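Korkside Robotics Club > Build & Code > Two arms in sim: worth the semester?

plerk_203
Posting this before Sunday so people can argue here and not at the meeting. We've got two white arms on one stand behind the work table, all in simulation. The plan is that students write the pick and place code and never touch hardware until spring. I'm not sold.

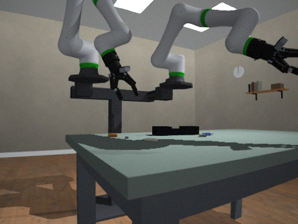

Last edited by plerk_203, 9:20 pm

My problem is grading. Bautista's class got 20 clean runs in sim last September and everybody cheered. Then their real arm couldn't pick up a block. What did they learn?

drornetti
They learned to write a state machine. That's the class.

Also, have you priced a real arm? The used gripper we looked at was 225 before shipping, and that was only the gripper.

plerk_203
I know what it cost, I was the one who asked. I'm saying a sim score tells you about the sim. Friction is whatever number somebody typed in.

lserrano
Leobardo Serrano here, I mentor the Tuesday group. I'd be more worried about the cameras. My two best students wrote a detector that looks for dark shapes, and look what it has to work with up close. 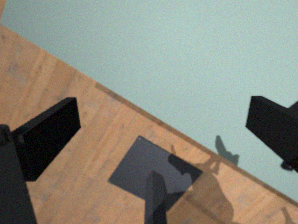

Close view: dark square on the wood, dark fingers, shadows over square and wood

Good luck thresholding that. They spent 2 meetings on it and want a third.

drornetti
So it's a hard vision problem. Sounds like a decent project to me?

lserrano
Sure, if they know that's the project. The sign-up sheet said "program a robot arm."

gearmouse
Can't you just brighten the lights and call it done? I did that in my own setup.

plerk_203
And then it works in your setup. Kind of my whole point. At least make them start with something that stands out from the table. Orange on pale green is a fair first target, black on anything dark is not. 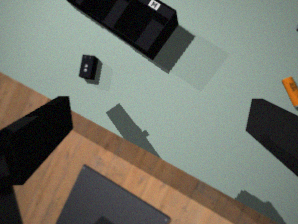 I'd also want the start positions shuffled between runs, with the seed picked by someone outside the team. If a team can't do that by midterm I don't care how smooth the demo looks.

drornetti
Fine with shuffling. Not fine with outside seeds, we'll lose half a meeting every week to people handing numbers around.

lserrano
I can bring the seeds. It's a text file.

gearmouse
does the shuffle move the big black bin too or only the little stuff

plerk_203
Little stuff first. Bin stays put until somebody shows me a detector that can tell it from a shadow.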